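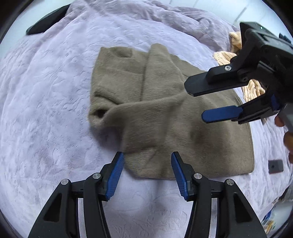
The olive fleece on the lavender blanket, mid-fold.

Dinsa fleece and Isurico plush blanket: three months of wear, washing and dog

I bought these two in the same week in December, when our boiler was playing up and I was cold enough to spend money without thinking very hard. The fleece is a Dinsa, in the colour they call moss (it's an olive brown, really, and much nicer than the greenish thing on their website). The blanket is an Isurico plush throw in pale lavender. They've been on me, on the bed or in the wash ever since, so I thought I'd do both together.

Fleece first. It's lovely and soft on the outside, with a brushed finish that shows which way you last ran your hand over it, a bit like suede. I'm a 14 and took the medium, and there's room for a thick shirt underneath. The sleeves are long on me, long enough to pull over my hands at the bus stop, and my sister Tiruwork Shiferaw, who has proper long arms, borrowed it for a weekend and said it was the first one in ages that reached her wrists. She did give it back, eventually.

Warmth is good for the thickness. I wear it for the school run and round the house and I've only wanted a coat over it on windy days. It isn't windproof at all, mind you! The air goes straight through, so if you're after something for hill walking I'd look elsewhere.

It does crease. I know people say fleece doesn't, but leave this one in a heap overnight and you get soft lines all over it in the morning. They drop out after ten minutes of wearing, so I've stopped caring. Folding is a bit of a faff too. The cloth is springy and the sleeves want to roll up on themselves, and if you do it on top of something fluffy the whole thing grips and drags instead of sliding round. I now fold it on the ironing board: face down, sleeves straight across the back one over the other, then bottom up to the neck. On the bed I was doing it three times over and still getting a lump in the middle where the sleeves were.

Washing: 30 degrees, inside out, no softener. The first time I forgot the inside out part and it came out a bit matted at the elbows, and I had to go over it with a clothes brush. Seams have all held. There's some bobbling under the arms now, nothing terrible, and I had a Severora one before this that bobbled far worse in half the time.

Now the blanket. I'll be quick because I just love it. It's thick and plushy and heavy enough to stay put when you turn over, and the lavender is pale enough to go with pretty much anything (Lamai Boonchu next door saw mine and ordered the same one that evening). It shed in the first 2 washes – proper handfuls in the filter – and then stopped. Dry it on the line or on low. I wouldn't risk high heat with that pile.

The downside is that it shows everything. Dog hair, biscuit crumbs, olive fluff from a certain fleece. I've had to start washing them separately, as the fleece leaves little dark bits in the lavender that take ages to pick out. If you've got a dark dog I'd go for the grey one, which my friend Asnakech Ejigu has, and hers still looks clean when I know for a fact it isn't.

I got both from Kikham, the big one out by the ring road, and they arrived on a Wednesday in one enormous bag. Delivery was free because I'd gone over the limit (easily done there). I did have to ring them as the first fleece they sent was a small, and the woman on the phone sorted it in five minutes and told me to drop the wrong one back at the shop whenever I was passing.

Would I buy them again? The blanket, yes, tomorrow, and I'm half thinking of a second one for the sofa. The fleece I'd buy again in the sale. At full price I'd want it to bobble less and I'd like a deeper pair of pockets, as my phone has fallen out of mine twice now, once on the bus.

Fleece 4 out of 5, blanket 5 out of 5.

Kalkidan Yilma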